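Otia puts its replacement gears on open shelves

ZANUTLEY, July – Parts seller Otia will stock loose metal spur gears at its Zanutley counter from this month, starting with 131 kinds. Makers like to say a sealed gearbox lasts as long as the mixer or door opener around it. Otia doubts that. Its repair desk logged 3,588 jobs last year, and a worn gear was the usual fault.

The company won't call its own gears unbreakable either. Each comes with a plain size card – teeth, bore, height – and can be returned within 17 days. Buyers should measure the old part first. "Fits most models" is a phrase Otia has dropped from its labels. 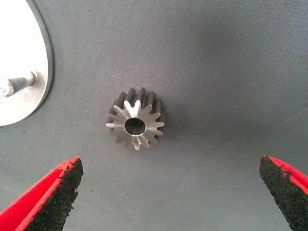

Small metal spur gear with a round center bore.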